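The Extra Pair of Hands at Borkowska

Ask anyone on the packing floor at Borkowska what the worst job used to be and they'll tell you, with real feeling, that it was clearing the returns tables on a Friday. The arm from Gallura does a good share of it now, and the 12 people on the shift have slowly learned to leave it the fiddly stuff (tissue paper over a cable, say, with a keyboard and a little yellow Pichu close by) and get on with the repairs they trained for.

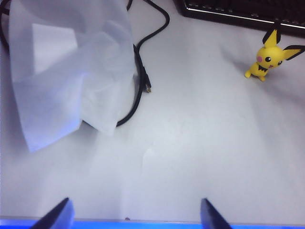
What the Shift Does Now

Two of them have moved to the repair bench for good, and they seem happy there!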